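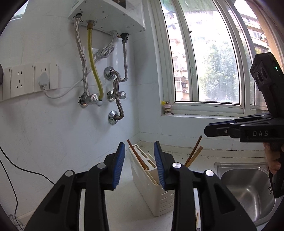

I send a newsletter every other week for Marnlow, the small online shop I run with Dewanti Teoh. We sell tea, a few teapots and some storage tins. For a long time I thought of the newsletter as a chore and judged it by one number, the size of the list. Last August the list passed 2000 addresses and I was pleased with myself for a day. Then I looked at how many people opened the last few issues and was less pleased.

I have spent the months since then cleaning up the list and changing how I write to it. A few people asked me to put down what I did, so this is the long version.

The first thing I did was export the whole list and sort it by the date of the last open. I know opens are a bad measure now. Some mail programs load the pictures in every message whether or not a person looks at it, so part of what gets reported as an open is a machine. I used clicks and orders as well. If someone had not opened, clicked or bought in a year, I put them in a separate group and stopped sending them the regular issue.

That group came to 434 people once I had taken out the duplicates. It hurt a little to see it. Many of them had come in through a teapot giveaway we did with another shop, and I doubt they ever wanted to hear about tea.

I wrote them one plain message. The subject line was "Do you still want these?" and the text was four sentences long with one link. Click the link and you stay. Do nothing and you come off the list in two weeks. I did not offer a discount. Kamarul Hartono, who used to do email for a furniture store, told me that a discount would bring back the people who want discounts, and we would be in the same place by next year. I think he was right, but I have not tested it.

After two weeks I removed everyone who had not clicked. The regular list stood at 1566 the morning after I split it and it was still 1566 on the evening I was done, apart from the handful who clicked and went back in. Then I found a batch of old addresses that had been bouncing for months without being removed. With those gone we were at 1432.

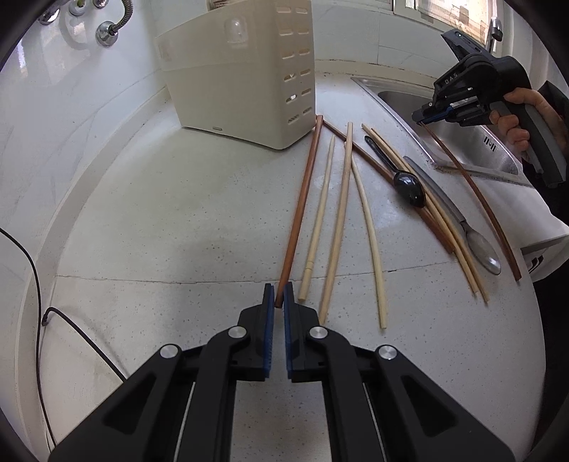 Chopsticks and spoons on the counter.

The second job was the signup form. Ours asked for first name, last name, email, country and favorite kind of tea. I had never used the last name for anything. The favorite tea question was Dewanti's idea and I liked it, but we never sent anyone anything different based on the answer. I cut the form to the email address and a first name that you can leave blank. Under the button it now says how often we write and what about. I moved the tea question into the welcome message, where people can answer by replying. Some of them write whole paragraphs. One man told me about his aunt's kettle at some length.

Next was the welcome message itself. The old one went out the day after signup and said thank you, here is our shop, here are our categories. By the next day many people had forgotten they signed up. It goes out right away now, it is short, and it links to the two guides people read the most on our site, which are the one on water temperature and the one on how to store tea in a damp house.

Then there was the newsletter. I used to put seven or eight items in each issue, with a product next to every one. I looked at the click reports going back a year and almost every click was on the first or second item. So each issue has one topic now, and one product if it fits the topic. If it doesn't fit I leave the product out. The issue on rinsing oolong had nothing for sale in it and brought in more replies than any other, over 300 words in one case, from Endang Subramaniam, who disagreed with me about nearly all of it. I asked if I could print her reply in the next issue and she said yes.

I tried testing subject lines too. The tool we use, Trokel, lets you send two versions to a part of the list and the better one to the rest. With a list our size the difference between the two was almost always a few clicks either way, and I don't think I learned a thing from it. I quit doing that and put the time into writing the first paragraph again.

Sending time is another one I gave up on. I tried early morning, lunch and evening. Evening looked best until I noticed that all three of my evening issues had been about green tea, and green tea always does well with our readers. I send it when it's finished.

Orders from the newsletter are up a bit compared to the same stretch last year. I can't say how much of that is the cleanup and how much is that we had more stock this winter. Complaints are down to almost none, and the monthly bill from Trokel dropped a tier because we store fewer addresses. Dewanti noticed the bill before she noticed the orders.

Still to do: the unsubscribe page is ugly and asks for a reason with no room to type one. I also want a way for people to pick once a month instead of every other week. Ilham Nugroho set that up for his seed catalog and says that a good share of the people who go to the page to leave will take the monthly option if it is there. I plan to build ours over the next couple of weeks and will post the wording I end up with.

Posted 3/22/24 in Shop notes, Email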